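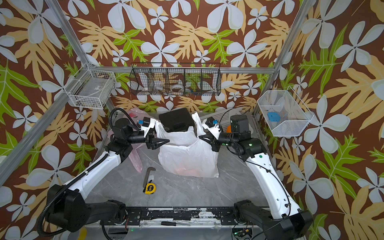 Appel à choristes pour le concert du festival Fletine

Le festival Fletine cherche des voix pour son grand concert en plein air, donné en juin dans les ruines de l'abbaye de Furnton, avec l'orchestre de chambre Vasconcelos. Si vous chantez déjà dans une chorale, si vous avez chanté autrefois et que cela vous manque, ou si vos voisins vous entendent tous les matins à travers la cloison, lisez la suite, nous serions vraiment heureux de vous rencontrer !

Le programme réunit des airs d'opéra, des mélodies populaires et une pièce nouvelle pour chœur et cordes, écrite pour le lieu. Les anciens du festival se souviennent peut-être du concert donné dans le cloître il y a 14 ans – il avait plu jusqu'à l'entracte, et tout le monde était resté. Nous voudrions retrouver un peu de cette soirée, avec un chœur plus nombreux et, cette fois, une scène couverte.

Nous recherchons tous les pupitres, avec un besoin particulier de ténors et de basses (messieurs, n'hésitez pas, vous serez accueillis à bras ouverts). Il n'est pas indispensable de lire la musique couramment : des enregistrements de travail, voix par voix, seront envoyés à chaque participant. Nous demandons en revanche d'être présent aux trois répétitions, à la générale et, bien entendu, au concert.
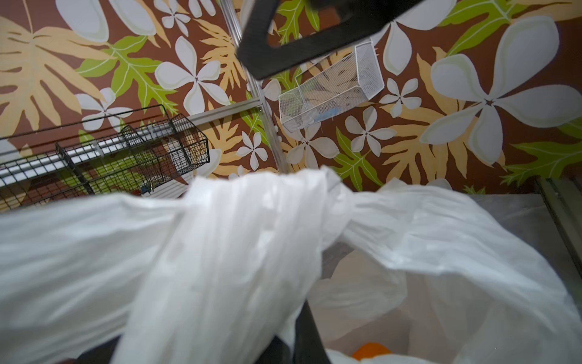 Fleurs blanches sur fond brun chocolat.

Les répétitions ont lieu en soirée à la salle Jernstead, au deuxième étage, et durent deux heures, avec une pause au milieu pour boire quelque chose et faire connaissance. La générale se tient à l'abbaye la veille du concert. Prévoyez une petite laine, les pierres gardent la fraîcheur même quand il a fait très beau dans la journée, et des chaussures qui ne craignent pas l'herbe.

La participation est bénévole et gratuite. Les partitions sont prêtées, le repas du soir du concert est offert, et chaque choriste reçoit deux invitations pour ses proches. Pour la tenue, du noir tout simple, à manches longues de préférence.

Pour vous inscrire, écrivez quelques lignes à Branwen Mathias, cheffe de chœur, avant le 2 juin 2026, en précisant votre pupitre si vous le connaissez, vos expériences passées et un numéro de téléphone. Elle propose à chacun une courte rencontre au piano – ni jury ni morceau imposé, juste quelques vocalises et une chanson de votre choix. Les mineurs sont les bienvenus à partir de seize ans, avec l'accord écrit d'un parent.

Inscriptions et renseignements à l'accueil du festival ou par le formulaire de contact, rubrique « Chœur de Furnton ».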